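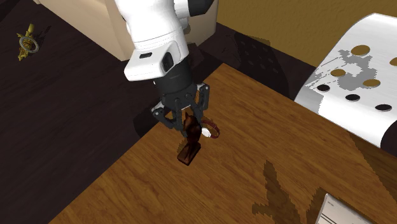

Skanbridge Ops Notes
June

Vasell wants us to sign for 4 arms before the budget closes. I have questions.

The demo is all simulation. One arm, two fingers, a small figurine held over a wooden table next to a wristwatch. Fine. Our Badville line packs 17 shapes of glassware and I haven't seen one of them in a render.

The quote covers arms and grippers. Spare fingers, guarding and the second year of support are "to be discussed." I've been in those discussions - they start after you pay.

Payback is based on 192 picks an hour. Whose picks? Bíró quoted us lower and let us send a box of our own parts to try. I trust the lower number more.

What I'd sign today: 2 arms on a lease, our parts, our lighting, our night shift. Buy the rest if the pick logs hold up.

Sales says the price goes up next quarter. It went up last quarter too, and then it came back down when we didn't call.

Last updated: 4 p.m.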